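4.3 Stand-off rules near exposed sockets 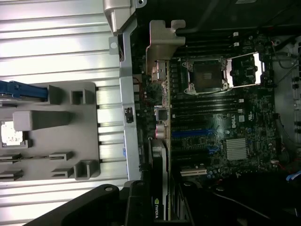

Figure 3. Wrist view over an open desktop computer; the CPU socket is capped and its load plate raised.

The Arkby handling code devotes 362 clauses to the safety of people and one to the safety of the workpiece, which it asks us to treat "with due care". Ghanem's Kukthorpe rules are less serene. They forbid any finger path across an uncovered socket and require the cap to stay on until the processor is in hand. We adopted both, then added a third: memory slots and their end clips count as obstacles even when the planner feels optimistic.

Of 563 logged approaches, four broke the finger-path rule – all four under a configuration we had described, in January, as final. The socket in Figure 3 has its cap in place, so the second rule is met. The first depends on the whole path and must be checked against the log.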